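Progress report: two-arm cloth handling
Prepared by Clornau for Plarkivby
August 28, 2025

Work since the April report has gone mostly to the tabletop tasks, and most of this report concerns the fault that stopped them for 17 days.

The fault was in the right arm. During a handover the right hand failed to open on command and the arm carried on with its next move. The cloth tore, and the wrist pulled against the other hand until the force limit tripped and both arms stopped. No one was inside the marked area. We logged it as a safety matter all the same, as the limit should have tripped sooner than it did.

The logs showed two causes. A connector in the right wrist housing was losing contact at certain angles, so the hand missed commands. Separately, the control software treated a missing reply from the hand as a success. The second problem is the more serious one. It had been in the code since the Tanner controller was installed and could have affected either arm.
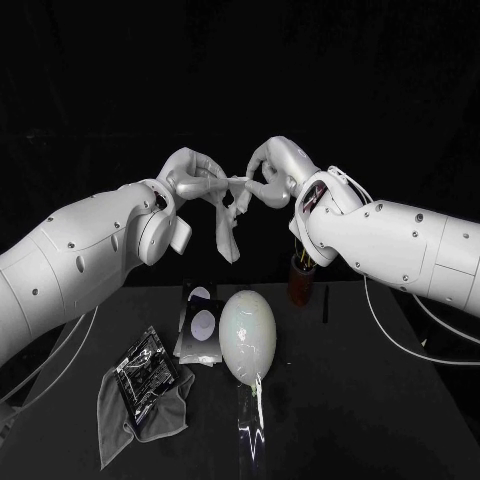 The connector was replaced by the supplier in Mudutton at no charge. The software now stops both arms if a hand does not reply, and an operator has to clear the stop in person. We also lowered the force limit for all two-handed tasks. This makes the arms stop more often than we would like, mainly when thin fabric is pulled tight, and we are still adjusting it.

After the repair we ran 100 handovers with the connector deliberately unplugged at different points. The arms stopped correctly each time. Normal running then resumed, and we have recorded 1257 attempts since. Before the fault the total stood at 3931. None of the earlier attempts have been thrown out, but those made with the right hand leading are being checked again for missed commands.

Cables on the right side remain a concern. They move a good deal when the arm reaches across the table, and we think this is what wore the connector. A new cable guide has been ordered and is not yet fitted. Until then the connector is checked at the start of every shift.

The lost time puts the folding task behind schedule. We are not asking for more money, but we would like to move the folding milestone to the next reporting period.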